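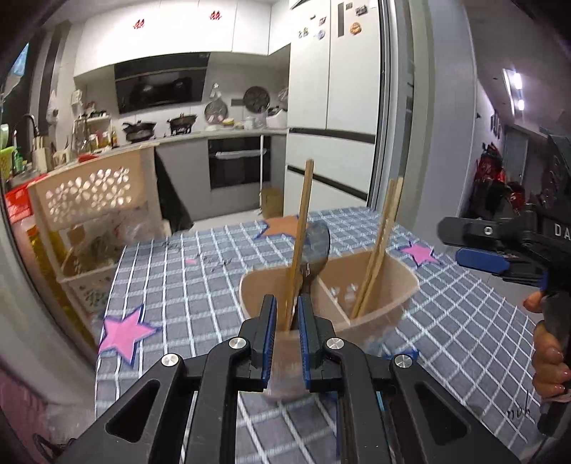
30 Jun 2019

I finally did it, I walked the whole ridge path to Treltutmont and back! I have been talking about it since the snow went and kept finding excuses (the knee, the boots, the forecast), and then this morning I woke up at 5 and the sky was so clear that I just went. All the way up I was planning supper, something with noodles, and I can report that wooden chopsticks standing in a caddy on a checked tablecloth are a very fine thing to think about on a steep slope. The first part through the woods is dull, I'll admit. Then you come out above the Zelier farm and the whole valley opens up, and I stood there grinning like a kid.

The sign at the top says 2968 feet. I wanted it to say 3000 so badly! I held my hat up over my head and decided that counts for something.

Flowers everywhere. Lupine, paintbrush, and a tiny white one I couldn't find in the book, growing right out of the cracks in the rock. I drew it, badly, on the back of the map. Must look it up before the drawing stops making sense to me.

Coming down was slower. I took the Bermúdez trail, the one with the long switchbacks, and ate my second sandwich by the creek with my feet in the water. So cold, so good. Left heel has a blister but the knee held up beautifully.

Next one in July, I think the loop around Lendix lake, if the bridge is open by then. Need new socks first.

Recent entries
First swim of the year
Rain, rain and a leaky tent
The boots, part two
Up to the Zelier farm and back
Seed swap haul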